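Ticket 226: Listik pair, right gripper closes late and width reading drifts
Station: Brindska table
Status: Resolved, follow-up open
Opened: January 25, 2020

Reported problem

The right hand-held gripper on the Brindska station reports the wrong opening width after it has been in use for a while. At startup it reads fine. Later the reading at full open is 3 mm short, and the log shows the fingers still moving after the operator has stopped squeezing. The left gripper does not do this. Both run the same firmware and were put together from the same Hervieu parts kit.

What was already tried before the ticket

Restarted the station. Re-ran the zero routine with the fingers closed. Swapped the two USB ports. The fault stayed with the right gripper, so the port and the host are ruled out.

Check 1: cables

Swapped the cables between left and right at the gripper end, then moved both grippers over the table through the normal working reach, including the far side and all the way over to the bin.
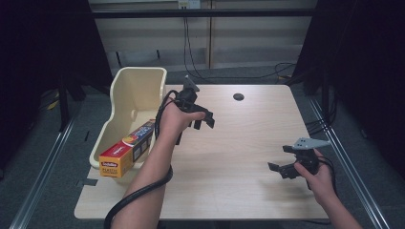
The fault did not follow the cable. Flexed each one by hand at the connector and at the wrist with the log open and got no dropouts. Put the cables back on their original sides. Both strain reliefs were snug. If you do this check yourself, let the cable hang the way it does in real use. Holding it straight out hides a bad connector.

Check 2: closing on a known object

The zero routine only tests the fingers against each other. I wanted a reading with something between them, so I used one of the packages from the station's object set. It has flat sides and gives the pads a decent area to press on. Closed on it, waited for the number to settle, opened, repeated. Did 31 closes with each gripper.

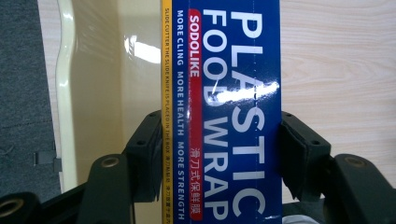
Plastic food wrap box held upright between the fingers.

Left gripper: same reading every time, within the last digit. Right gripper: good for the first several closes, then creeping. By the end it was off by the same 3 mm as in the report. A cardboard box gives a little if you squeeze hard, so I used light pressure on both sides and stopped as soon as the pads were in full contact. The creep on the right is much bigger than anything the cardboard could do.

Check 3: linkage and encoder magnet

Unplugged the right gripper and took off the cover. The encoder magnet was glued in place but the set screw on the hub behind it was loose. The hub could be turned a small amount on the shaft with a fingertip. That matches both symptoms: the reading slips a bit with each close, and there is dead travel when the direction changes.

Fix

Removed the set screw, cleaned the threads, applied medium thread locker, and tightened it with the short hex key from the Kukov tray. Left it overnight before plugging back in. Did not touch the magnet.

Check 4: open reading after the fix 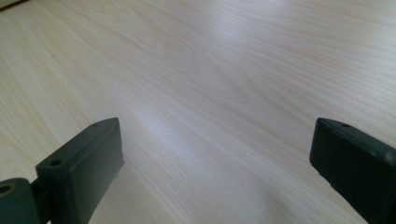 The full-open reading should be taken with nothing in the way, after a fresh zero. Set the tool low over bare tabletop, let the fingers go fully open, and read the number without moving your hand. While you are there, look at the fingers. Light scuffs like the one on the outer part of the right finger are cosmetic and do not need a new part. A finger that rocks on its mount does. Neither one rocked.

Readings after the fix match the left gripper at full open and fully closed. Repeated the box test and the creep is gone.

Follow-up

Check the same set screw on the left gripper at the next service. It was not opened this time. The build sheet does not list thread locker for the hub, so that line needs to be added. If the drift comes back, reopen this ticket and attach the raw encoder log from a cold start.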